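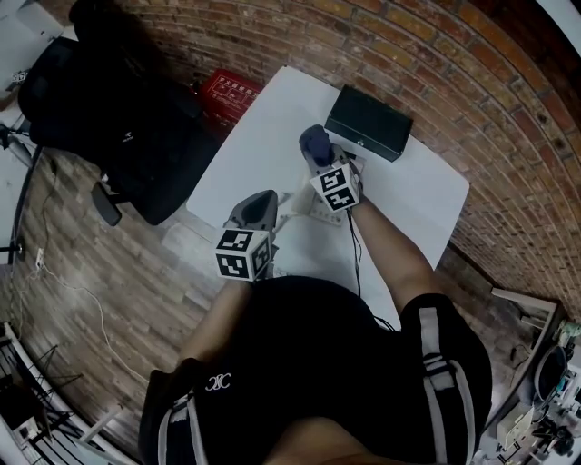
Seated work with both hand grippers. The right one is holding a dark blue item just off the tabletop.

Search this guide Go

Section 18. Your first shift on the grippers

I packed orders at Handcombe for years before we got the Stira arms, so I wrote this part for people coming off the packing line like I did. You'll be showing the arms how to pick things up, and your hands already know most of it.

1. Sit square to the table and pull in until your forearms reach forward easily.

2. Take one gripper in each hand. Keep your fingers off the patterned cubes — the system reads those squares to know where your hands are.

3. Check the cable on the right gripper. It should run back along the underside of your arm with enough slack for a full reach.

4. Close the jaws on the item and lift it a little. Hold for 2 seconds, then set it down gently.

5. Let go, bring both hands back toward you, and go again. Slow is fine!

Note: A dropped item isn't a mistake you need to hide. Press Keep and carry on. I used to delete mine, and Stavros Kalogeropoulos had to ask me (nicely) to quit it.

CAUTION: Don't loop the cable around your wrist. If it snags on the table edge, stop and free it before the next lift.

What changes for you: there's no hourly rate on this station. A full set is 118 lifts, and you can split it over two sittings. Your pay grade stays where it was on the line. My shoulders got tired in new places the first week, so take the breaks, even if you feel silly stopping.

If the screen shows code 1584, put both grippers down and call the Zemport desk.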